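Pourquoi la pâte à pain gonfle-t-elle ?

Tu as déjà regardé une boule de pâte pendant qu'elle repose ? Au début, elle est petite, dense, un peu collante. Tu pars jouer, tu reviens, et elle a doublé de volume ! Personne n'a rajouté de farine pourtant. Alors, qui a soufflé dedans ?

Des champignons minuscules

La responsable s'appelle la levure. C'est un être vivant, de la famille des champignons, comme les girolles ou les cèpes, sauf qu'elle est si petite qu'il faut un microscope pour la voir. Dans un seul petit cube de levure fraîche, il y en a des milliards. Des milliards, dans un cube qui tient au creux de ta main !

Et comme tous les êtres vivants, la levure a faim. Son plat préféré, c'est le sucre. « Mais je n'ai pas mis de sucre dans mon pain ! » vas-tu me dire. Pas besoin : la farine contient de l'amidon, une sorte de très longue chaîne faite de sucres accrochés les uns aux autres. Quand on mouille la farine, des outils naturels cachés dans le grain (les enzymes) se mettent à couper la chaîne en petits morceaux. Le repas est servi.

En mangeant, la levure fabrique un gaz, le dioxyde de carbone. Tu le connais très bien, c'est lui qui fait les bulles de la limonade et c'est aussi celui que tu rejettes quand tu souffles. Cette transformation porte un nom : la fermentation.

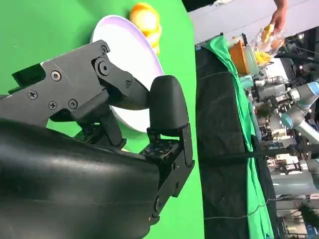

Reste une question : pourquoi le gaz ne s'échappe-t-il pas ? C'est grâce au gluten. Quand on pétrit, deux protéines du blé s'accrochent l'une à l'autre et forment un filet élastique, un peu comme du chewing-gum. Le gaz est piégé dans ce filet, qui s'étire, s'étire encore, et la pâte monte. Imagine des milliers de ballons qu'on gonfle tous en même temps !

Xiaoyan Yuan, boulangère à Valton, pétrit sa pâte le dimanche matin avec les enfants de son atelier. Elle leur fait faire le test du voile : on étire doucement un petit bout de pâte entre les doigts. S'il devient si fin que la lumière passe à travers sans qu'il se déchire, le filet est prêt. S'il craque, on repart pour quelques minutes de pétrissage, et tant pis pour les bras.

L'expérience de la bouteille

Tu peux voir la levure au travail sans faire de pain. Demande à un adulte de t'aider et prépare une petite bouteille, un ballon de baudruche, un sachet de levure de boulanger et du sucre.

Verse de l'eau tiède dans la bouteille, jusqu'au tiers. Ajoute 3 cuillères à café de sucre, puis le sachet de levure. Remue en faisant tourner la bouteille et enfile le ballon sur le goulot. Maintenant, patience. Au bout d'une heure, regarde bien ton ballon : il se redresse tout seul !

Attention, l'eau doit être tiède et pas brûlante. Trop chaude, elle tue la levure. Trop froide, la levure tourne au ralenti. Essaie avec 2 bouteilles, une dans un coin tiède et l'autre au réfrigérateur, et compare les ballons.

Et dans le four ?

Au début de la cuisson, c'est la fête : la chaleur réveille la levure, qui produit encore plus de gaz, et les bulles grossissent d'un coup. Puis il fait trop chaud et elle meurt. La pâte durcit autour des bulles, et voilà les trous de la mie ! La croûte, elle, brunit et sent si bon parce que les sucres et les protéines de la surface se transforment sous l'effet de la chaleur.

Le mot à retenir

Fermentation : transformation des sucres par des êtres vivants minuscules. On lui doit aussi le yaourt, la choucroute et le vinaigre, mais avec des bactéries cette fois.

Texte : Jummai Iyamu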